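Leave the Cloth Unfolded
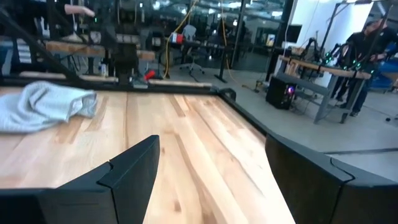
Most advice on caring for butcher-block tops deals with oil: which one, how often, how thick a coat. I think the wiping cloth matters more, and the habit of folding it matters most of all.

A folded cloth presents a flat, dense pad. It moves crumbs well. It also holds water in its inner layers, and when it is set down on wood between jobs it releases that water into one patch for as long as it sits there. A crumpled cloth touches the surface at fewer points and lets air in underneath. It looks careless, and I would still choose it over the tidy square.

Laminated strip tops deserve the extra thought. Each strip was cut from a different board, and each takes up moisture at its own rate. Pale strips show a ring early. Darker ones hide it until the finish has gone dull. Knots are end grain in miniature and should be dried first.

I ran the workshop kitchen at Prirkero for 5 years with a single top of this type. In the first 2 we folded the cloth and parked it by the sink, and I sanded that corner twice. Then we stopped folding. The corner has needed oil since, and no sanding.

The usual objection is appearance. The Dufour care leaflet asks for a cloth "folded in quarters and stored on the surface" – the first half is harmless, the second is poor practice. If a folded cloth is wanted, put it on a rail or a hook. If it has to stay on the wood, shake it out and drop it.

The other objection is hygiene, and here I agree with the critics. Any cloth left out should be swapped daily, whatever its shape. Crumpling helps the wood. It does very little for the cloth.

A clear top with one rumpled cloth at the side is a finished job in my view. I would rather see that than a neat stack of damp squares on a surface that cost 527 dollars before delivery.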